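Play kitchen – which way round do I put it together?

zmoodley
Picked up a second-hand play kitchen in Estgate for $94. Pale wood and white panels, no instructions. It came with a bag of screws and I've got 10 left over. Anyone have the Flallwood one and know if that's normal?

windis_dad
Is it the one with the rounded counter on the end? We had that. Ours had a few spares but not 10. Check the uprights on the shelf first, that's where we missed some.

zmoodley
Yes, rounded end on the right. The shelf feels solid enough. I'll have another look underneath tonight. 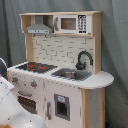
My other question is where to put it. I was going to have the curved end facing into the room so two kids can stand at it, but my partner wants it hard up against the wall.

Jiahui Z
Curved end into the room. Ours sit there and "order" lunch while the other one runs the microwave. Against a wall you lose the best bit.

windis_dad
Disagree. Ours leaned on that end all the time and I ended up tightening it every couple of months. Wall side, and put a small table next to it for the customers.

Jiahui Z
How old were they though? Mine are two and four and it hasn't budged.

windis_dad
Five and seven. Fair point.

bai_street
$94 is good. They were asking over $170 for one at the Windis swap in August and it was missing the tap.

Also don't hang anything heavy on the little hooks under the shelf. Plastic ladle, fine. Real saucepan, no.

zmoodley
Found it – six of the screws go in the back panel, which was only held on at the top. Four left now. Going with the curved end out for the time being and I'll move it if it starts to wobble.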